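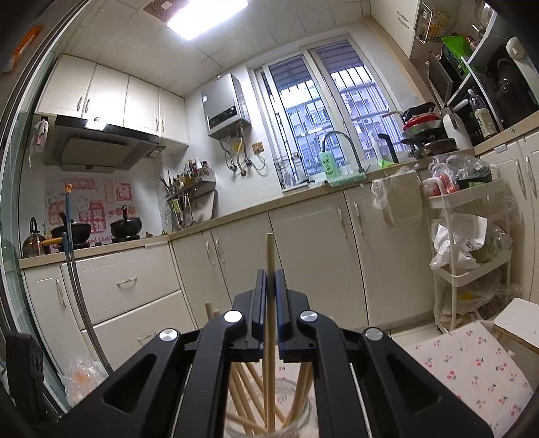
FOR IMMEDIATE RELEASE

My cookbook for people with hardly any counter space comes out in July

January 23, 2024

REKVILLE – I've been sitting on this news since before Thanksgiving and I'm finally allowed to say it out loud: Supper for a Small Table, my first cookbook, will be published this July by Nkuna Press! It's 208 pages, it's a paperback that stays open when you lay it down (I fought for that), and every recipe in it can be made in a kitchen where the refrigerator door hits the oven door.

I wrote it in exactly that kind of kitchen. When I moved to Rekville I rented a third-floor walk-up with one drawer, and I mean one, and the cookbooks I'd brought with me kept asking for things I had no place to put. Set aside on a large platter. Spread over two sheet pans to cool. Where? On the bed? I did put a sheet pan on the bed once, and there's a short paragraph about that in the book, next to the recipe for roasted carrots with cumin and orange.

So I started a newsletter. It went out to my sister and a few people from my old job, and then it went to people I'd never met, and they wrote back. Nearly 300 letters and emails came in over the years, most of them with a question at the bottom. How do you make lasagna without a big pan? Can I do a birthday cake in a toaster oven? What do I do with half a can of coconut milk? Those questions became the book, more or less in the order I got tired of not having good answers.

There are 14 chapters. They go by the kind of evening you're having, so you'll find "Home Late," "Somebody's Coming Over," "Too Hot to Turn Anything On" and my favorite to write, "Rice Again." I grew up on rice and I could've done the whole book on it, but my editor very kindly talked me down to one long chapter and a lot of side notes.

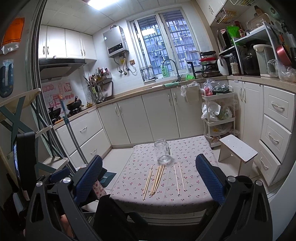
"Somebody's Coming Over" is the chapter people ask me about the most, and it's the one I rewrote the most times too. Feeding company in a small place is mostly a question of order. You make the cold thing first, wash the bowl, make the hot thing, wash the bowl again, and put out something to nibble on so your guests don't notice you washing the bowl. There's a chicken adobo in there that's better the second day, which means the stove is free when the doorbell rings. There's a pot of white beans with lemon that I've carried to more potlucks than I can remember. And there's a chocolate pudding you stir in one saucepan and chill in coffee mugs, because I figured everyone has coffee mugs.

The recipes serve two, with notes for stretching them to four. I tested them all on a 2-burner stove and then sent them out to newsletter readers, who were tougher on me than I was. The mushroom soup went through six versions. One reader in a studio apartment made the skillet cornbread three nights in a row and mailed me her notes on the back of a phone bill, and she was right about the sugar.

I also wanted the shopping to be normal. If a recipe calls for something you might have to hunt for, I say what to use in its place, and if there's really no swap I say that as well (fish sauce, I'm looking at you). Nothing in the book needs a stand mixer. A blender shows up in four recipes and you can get around it in three of them.

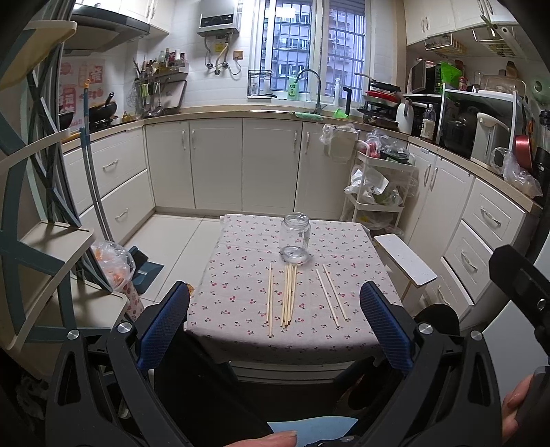 Text by Divina Umali
Author, Supper for a Small Table

Now for the practical part. You can preorder starting today from Adham Books on Clolov Street, in person or by phone, and they'll hold a signed copy for you or mail it anywhere in the country. I'll be signing every preorder myself in the back room of the store, so if you'd like a name in it, tell them how to spell it. Other bookstores will be able to order it through Nkuna Press in the spring.

We're having a launch party at Adham Books in July, with the exact evening to be announced once the store has its summer calendar sorted out. I'll read a little, answer whatever you want to ask and bring a lot of the white beans. It's free and kids are welcome. The store isn't big, so come early if you'd like a chair!

After that I'll be visiting libraries and bookstores for most of the summer. If you run one and would like me to come by, please get in touch. I don't need a kitchen. I've got a talk on cooking in tight quarters that runs about an hour with questions, and a shorter one on pantry shelves that's better for a lunchtime crowd.

For reporters, reviewers and food writers: advance copies will be ready in the spring, and we can send along the full "Rice Again" chapter before then. You're welcome to reprint one recipe with a review as long as the book and publisher are named. I'm happy to talk on the phone most mornings, and I'm easy to reach by email the rest of the time. Please send requests to the publicity desk at Nkuna Press with "Small Table" in the subject line and they'll get it to me the same day.

The newsletter isn't going anywhere, by the way. It'll still come out every other Sunday, it'll still be free, and the next one is all about cabbage.

Last updated: Tuesday, 10:15 a.m.

Recent from Nkuna Press
Spring paperbacks: what's coming and when
Adham Books extends its Saturday hours
A note to booksellers on summer ordering
Submissions open for food and garden writing
Rekville authors reading this winter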